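List: tabletop-manip
Subject: Re: Language-conditioned pushing, relative vs. absolute targets
From: Yasaman Farahani
Date: December 2019

Soudabeh, all,

Replies inline. I have cut the parts of your message that Roya already answered.

Soudabeh Akbari wrote:

> We tried to reproduce the relative-target result from your
> September note on our own table and did not get there. Our policy
> handles "push the blue cube to the left edge" well enough, but on
> "push the blue cube next to the green block" it stalls short of the
> goal or drives through it. Three questions.
>
> 1. Are your actions deltas in the tool frame or in the table frame?
> We assumed tool frame.

Table frame. The end effector is a plain cylinder, held vertical at a fixed height, so we command x and y only. Wrist rotation is locked. If you rotate the action frame with the wrist and your wrist drifts at all between episodes, the same command means two different pushes and the policy averages them. Mahsa lost a good part of September to this on the Ridville setup. Her fix was to lock the last joint in the controller config and re-express all logged actions in table coordinates. No new data had to be collected.

> 2. How do you label relative targets? The note says "hindsight" but
> does not say over what window.

We take a long uninstructed recording, cut it into windows, and have an annotator write one instruction that the window satisfies. The annotator sees the whole window but is asked to describe the change only. Windows in the first release were fixed length. In the second release, the annotator picks the end point. The training set for the numbers below is 1280 windows of the second kind.

Fixed windows are the most likely cause of your stall. A fixed window often ends with the tool still moving, and the instruction then describes a state the block passes through on its way elsewhere. The policy learns that "next to" can be satisfied at speed. With annotator-chosen ends the block is at rest in the last frames and the stopping behavior appears in the data.

> 3. Is 69 percent on relative targets a per-episode or a
> per-instruction figure?

Per episode. There were 100 held-out episodes on relative targets, one instruction each, and 69 were judged successful by a rater who saw only the final image and the instruction. No partial credit. Raters did not know which model had produced which image. Per-instruction figures would look different, as some phrasings were drawn more than once, and I would not compare the two.

> Roya mentioned a failure mode you call shadowing. We may have the
> same thing but I am not sure we mean the same thing by it.

Shadowing, as Roya Zamani and I use the word, is when the tool covers the block named in the instruction for long enough that the policy acts on a different block. It is a property of the camera placement and the approach direction together. We have one camera, facing the table from the front and above. Any block directly behind the tool along the line of sight is partly or fully gone from the image.

The policy sees single frames with no history. When the named block drops below a certain visible area, the attention maps move to the next most similar object, and for green this is usually a blue block. The resulting motion is smooth and confident, which makes it hard to find from the action logs alone. You have to look at the frames.

We ran a check on this. Ilgın Gündoğdu went through the failed relative-target episodes and marked whether the named block was mostly hidden at any point before contact. In most of the failures it was. I do not want to put a percentage on it until a second person has marked the same set.

Two things reduced it:

a) Four stacked frames as input in place of one. Cheap, small gain. Training time went up and the gain on absolute targets was nil.

b) Adding recordings that start with the tool already close to a block on the camera side, so that the policy sees partial occlusion at the start of a window and has to get out of it. We collected 820 short windows of this type. They are not part of the 1280 and were not used for the 69 figure. A start state of this kind is shown in the next image; the instruction was "bring the green block to the blue cube". Only a sliver of green is visible beside the tool, and the two blue blocks are in plain view to the right.
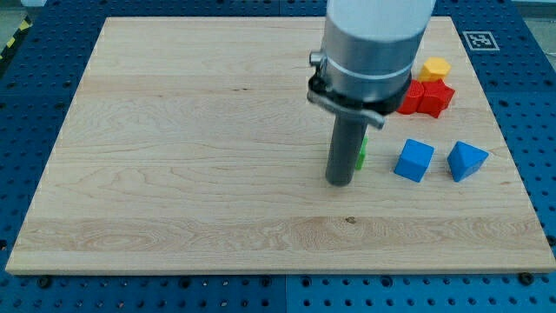

Notes for anyone setting up the same test

Start states. Place the blocks by hand and vary them between windows. Do not use a template. An early version at Flemance used a printed one, and the model learned the template positions well enough to do the task with the language input zeroed out. Run the zeroed-language control before you report anything.

Board. Bolt it down or clamp it. Ours is pale wood with visible grain, and we had some concern that the policy would use the grain as a landmark. Turning the board end for end changed nothing we could measure.

Calibration. We use a square fiducial on the table beyond the board and recheck against it before each session. If the reprojection error is above your threshold, redo the extrinsics before collecting. Correcting afterward is possible for the actions but not for the crops, which are fixed at logging time.

Instruction text. Lowercase, no punctuation, no spelling correction. Annotators use "cube", "block" and "square" for the same object and we leave this alone. Merging the synonyms helped on the training phrasings and hurt on the held-out ones.

Code. The windowing and annotation scripts are in the Winora repository under tools/segment. The occlusion-start sampler is still on Mahsa's branch and depends on the old Mirzaei driver – it will not build against the current one. She expects to port it once the evaluation runs are finished. Until then I can send the raw windows to anyone who asks off list.

Soudabeh, if you can share a few of the stalled episodes I will run our attention plots on them. Five or six is enough. Please include the frames from before first contact, as the uploaded clips so far begin at contact and the question is what the policy was attending to before it.

Yasaman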